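Gralon Community Forum
Data Collection > Household Tasks > Garment Handling
Topic: Acceptance criteria for two-gripper garment episodes on patterned bedding
Status: Open

radgate_intake
Coordinator
Members are asked to comment on the proposed wording below before it is added to the collection guide.

Section 4, Garments on beds. Each episode shall begin with the garment lying on the bed, without prior smoothing. The operator shall use both hand-held grippers. An episode shall be accepted if the garment is visible to at least one gripper camera at all times and if both grippers take part in the task. Bedding of any color or pattern is permitted.

The Radgate site has submitted 60 episodes under this wording on a trial basis. Of these, 27 have been returned by the reviewers, for the most part with the note "background too busy." The present wording contains no such ground for return, and the site requests clarification.

fold_ledger
Reviewer
I returned a number of those episodes and will state my reasons. The collection is meant to teach the system where a garment ends and where it may be held. Floral bedspreads, loose duvets and other clothing in the same view make that boundary harder to find. In the February round we used plain sheets, and the early training runs were stable. I would propose that plain bedding be required until the basic fold is learned, and that patterned bedding be introduced in a later phase.

m_hollins_lab
Member
I must disagree with the previous reply. A system trained on plain sheets will be placed in homes that do not have plain sheets. The Yüksel set was gathered almost entirely on white tables, and our group spent a good part of the spring gathering additional material to make up for it. A printed bedspread is an ordinary condition and should be treated as such.

I attach one view from my own submission, so that the discussion may refer to something definite.

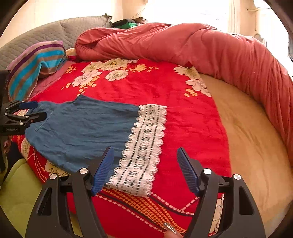

Posted by m_hollins_lab – Member – August 30, 2019 – Attachment 1 of 1

The garment is blue and the bedspread is red with large flowers. The left gripper is closed on one end of the cloth and the right gripper is open at the lace band on the hem. I see no difficulty in telling the garment from the bed. The lace carries a small floral pattern of its own, and I would regard that as useful material for the system to learn from.

fold_ledger
Reviewer
The attachment is noted. I accept that blue against red is clear enough. My concern would be greater with a red garment on the same bedspread, and the wording as proposed would admit both. I also observe that the operator's fingertip is visible between the open jaws. The guide is silent on this point, and reviewers have not treated it consistently.

gamalo_annotator
Member
With regard to fingertips, the Gamalo labeling team marks any visible finger as "operator" and leaves it out of the contact labels. This adds little time. We would ask only that fingers not touch the garment during the episode, as we then cannot say whether the cloth was moved by the gripper or by the hand.

The lace is a more serious matter for us. Where an edge is scalloped, annotators have placed the outline differently – some follow each curve and some draw a straight line along the outermost points. In a check of 11 garments with decorated hems, no two annotators agreed on all of them. I would request that a rule be given before further episodes of this type are sent to us.

m_hollins_lab
Member
A straight line along the outermost points would be sufficient for grasping, in my opinion. The pads are wide in comparison with the curves of the hem.

gamalo_annotator
Member
It would be sufficient for grasping. It would not be sufficient for the fold alignment measure, which compares edge to edge. The two uses should perhaps be labeled separately.

radgate_intake
Coordinator
The replies have been reviewed, and the following changes to Section 4 are proposed.

4.1 Patterned bedding remains permitted. Where the garment and the bedding are of a similar color, the episode shall be tagged "low contrast" and shall not be returned on that ground alone.

4.2 Visible fingers are permitted, provided that they do not touch the garment.

4.3 Decorated hems shall carry 2 outlines, one simple and one detailed. The detailed outline may be completed at a later date.

The returned episodes will be reviewed again under this wording once it is approved.

fold_ledger
Reviewer
I have no objection to 4.2 or 4.3. I maintain my objection to 4.1 and ask that it be recorded. If the low-contrast episodes are to be accepted, they should at least be kept out of the first training run.

m_hollins_lab
Member
The tag would allow that. I support 4.1 as written.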